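The Dirnstead Open, from the back row of squad 4
2026-07-02

I shot the Dirnstead Open over the weekend, my first registered archery tournament in six years. A few people at the club asked for a write-up, so I'm putting it here where I can find it again next year.

The drive is 138 miles from my house, most of it two-lane road behind trucks. I left at five and got to the field a little before eight, which was later than I wanted. Parking is in the hayfield behind the school and you walk in along the fence. Bring a cart if you have one. I carried my bow case, stool and lunch in two trips and missed the first end of practice.

Equipment inspection took longer than the practice did. They had one judge on it, Branislav Beneš, and he was thorough. He checked my draw weight, looked over my arrows for initials and made me add them to two shafts I had fletched the night before. He was polite about it. The line behind me was not as polite.

For anyone who hasn't been, the format is 72 arrows at the outdoor distance in the morning, lunch, then head-to-head matches in the afternoon. The targets are set up on the old soccer field and you shoot north, so the sun stays out of your eyes. The wind does not stay out of anything. It comes across from the left through the gap between the gym and the bus garage, and the flags on top of the targets don't show it well. Watch the grass about halfway down instead. I spent the first three ends aiming at the middle and hitting the blue at four o'clock before I moved my sight, and then of course it dropped for ten minutes.

I shot the new Kavatis limbs I bought in December. They are four pounds heavier than my old pair. I had been shooting them indoors all winter and thought I was used to them, but 72 arrows outside plus practice is a different day's work. By the last two ends my shoulder was creeping up and my release was getting slow. I dropped more points there than in the wind. If I had it to do over I would have shot full rounds in May and June and skipped the short evening sessions.

I ended up in the lower half after qualifying and drew a kid named Hirvonen in the first match. I never got a first name, only what was on the back of the shirt. Maybe sixteen, very calm, shot every arrow on the same count. I took the second set and tied the third, and lost the other two. It was a fair result. The groups on that target were half the size of mine and I told the parents so when we pulled arrows for the last time.

After that I stayed and watched. The finals were shot one arrow at a time with the crowd behind a rope, and the women's recurve match went to a shoot-off. Both arrows were in the gold and the judge had to measure. I couldn't see which was closer from where I stood and I don't think the shooters could either.

Food was the booster club trailer. The pulled pork was fine, the lemonade was too sweet, and they ran out of water bottles by one. There is a tap by the gym doors that works.

Things I want to remember for next year: get there by seven. Pack a second finger tab, as mine got stiff with sweat. Put initials on every arrow before leaving home. Bring the wide-brim hat and the small towel. Book the motel early if I decide to stay over, because it was full when I called.

I'm taking this week off from shooting to let the shoulder settle, then going back to the lighter limbs for a while. The club's next outdoor night is on the long field if the mowing gets done. I'll be there to score either way.

I also owe a couple of you an answer about the Flirora stabilizer. I used it for the whole round and had no trouble with it. The weight on the end needs to be snugged up every few ends, and that's my only complaint. I haven't shot it enough to say more than that. 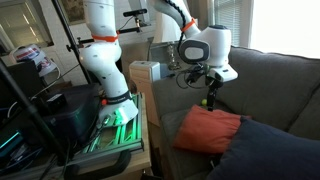
White arm on the side table, next to the gray sofa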